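Review: Sitari Foam Shape Blocks, mixed set
Category: Early years, sorting and construction
Reviewed for the Hundside Nursery Partnership resource list by Annelore Kasten

The Sitari set was placed with two of our settings in February, following a request from the Hundside toddler room for a quieter alternative to wooden bricks. It was in daily use there for 40 sessions. Staff were asked to comment on durability, cleaning and value in the recognition of shape and colour.

The blocks are cut from solid foam with a matte finish. They are light enough for a child of two to carry several at a time, and they make very little noise when a tower falls. Prisms and cylinders stand well on a level surface. The range of shapes goes beyond the usual cubes, and Fatemeh Mazandarani, room leader at Hundside, reported that the hearts and stars were asked for by name within the first week.
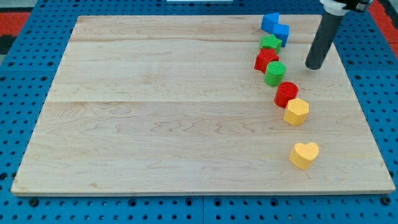 Foam blocks on a pale wooden board, with the heart at the near end of the line.

Colours are strong and easily told apart, which suits sorting work. Stars and cylinders come in both red and green, so that children may be asked to match first by shape and then by colour. Staff found this the most useful feature of the set. The stars are less successful in building, as little will balance on their points, and older children soon left them out of their towers.

Cleaning requires some patience. The surface is slightly porous and holds paint and yoghurt if left. Warm water and mild soap proved sufficient when applied promptly, but the blocks must be dried overnight before they are returned to the bag. Riaan Baloyi noted tooth marks on two cylinders at the end of the period -- the set is therefore not recommended for rooms where children still put toys in their mouths.

The drawstring bag supplied is too small and the cord frayed early. Both settings moved the blocks to a lidded tub.

The set is approved for rooms taking children from two and a half years. Settings wishing to borrow it before ordering should write to Gudrun Reinholz at the resource office.

Rating: four out of five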